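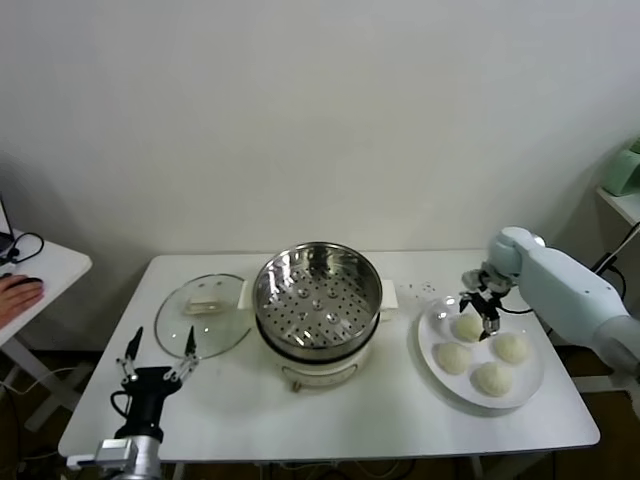 How long do steamed buns need in an electric steamer pot? Small plain buns take 12 minutes from the moment steam starts coming up through the basket, and filled ones take 15. Buns that are already cooked and only need reheating take 5.

The times on this page are for a small pot with a metal basket that sits on top of the base, the kind sold for one or two people. Larger stacked steamers are slower, and you should add a couple of minutes for each extra layer.

What you need
Electric steamer pot with basket and lid
Four buns, homemade or store-bought
A plate large enough that the buns don't touch
A paper towel
A little neutral oil or squares of parchment

Step 1. Fill the base. Measure the water instead of guessing. 200 ml is enough for reheating. For raw dough use more, but keep the water well under the basket. If it boils up through the holes, the bottoms of the buns go gummy.

Step 2. Prepare the basket. Wipe a thin film of oil over the holes with the paper towel, or set each bun on its own square of parchment. Leave the sides of the basket clear so steam can get around the edge.

Step 3. Load the buns. Keep them on the plate next to the pot and move them over one at a time. Pick each one up by the sides, low down, and set it straight down. Dough that has risen dents easily and the dent stays after cooking. Four is a good number for a small basket. 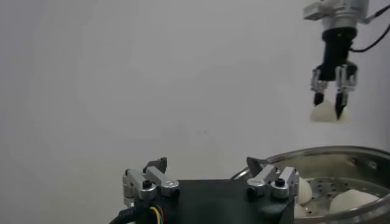 One reader wrote in to say she gets better results putting the far bun in first and working toward herself, so her sleeve never brushes the ones already in place. She also leaves a finger's width between raw buns and lets reheated ones sit closer. Both are worth copying.

Step 4. Cover. Fold the paper towel in half, wipe the inside of the lid dry, and put it on with the knob centered. A lid sitting crooked lets out steam on one side, and the buns on that side cook slower.

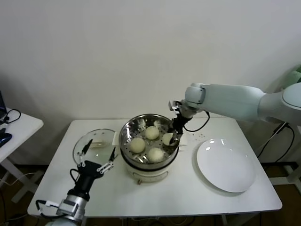

Step 5. Turn the knob to the steam setting and start timing when you see steam, which takes 3 or 4 minutes in most small pots. Leave the lid alone until the time is up.

Step 6. Switch off and wait 2 minutes. Lift the lid away from you and keep it level until it is clear of the buns, then tip it so the water runs off to the side. Wrinkled tops usually come from dough that rose too long or a lid lifted too fast. They taste the same.
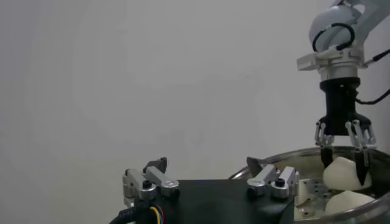 Can buns go into the steamer straight from the freezer? Cooked frozen buns can, with no thawing. Give them 10 minutes and check the middle of one. Raw frozen dough should thaw and rise on its parchment first.

Cleaning: empty the base once it has cooled and wipe the basket before the starch dries in the holes. If it has dried, soak the basket in warm water and use a soft brush.

Updated 12 August 2026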